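Wulevetti, Shed Two

The compliance test called for two sponges, stacked, scourer against scourer. Kathleen Mac Mathúna had written the procedure in April and had not explained it. Imani Quintanilla followed it anyway.

The arm was named Pitis. It had six joints, five of them reliable. The wrist servo drew 678 milliamps at stall and drifted when warm, so the grip routine was limited to 40 per cent torque until somebody found the fault. Kathleen blamed the gearbox. Imani blamed the driver board, which Kathleen had laid out herself on a Sunday with the cricket on.

"Run it again," Kathleen said from the other bench. She was deburring an aluminium bracket and did not look up.

Imani ran it again. The fingers closed, the sponge compressed, and the current trace climbed to 35 and held. On the release it dipped, recovered, and dipped a second time.

"Two dips."

"There's one in the model."

"There are two on the laptop."

Kathleen put down the file. She crossed the shed, wiped her hands on her trousers and read the log from the top, moving her lips at the timestamps. The gap between the dips was 75 milliseconds. She read that line twice.

"Pull the spare," she said.

Imani got it out of the drawer and laid it solder side up.
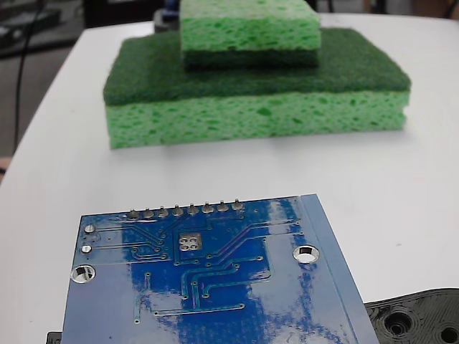 Kathleen bent over the header joints with the loupe and went along the row. She had soldered them at the kitchen table in Jaltholm, the winter she and Kamol were still speaking. All of them were sound. She followed a trace from the header towards the centre with the tip of a pencil, and stopped.

"I've run the encoder line beside the motor supply."

"Since when?"

"Rev A."

Imani opened the notebook and wrote: noise, encoder, layout. She left the initials column blank. Kathleen took the pen from her and filled it in.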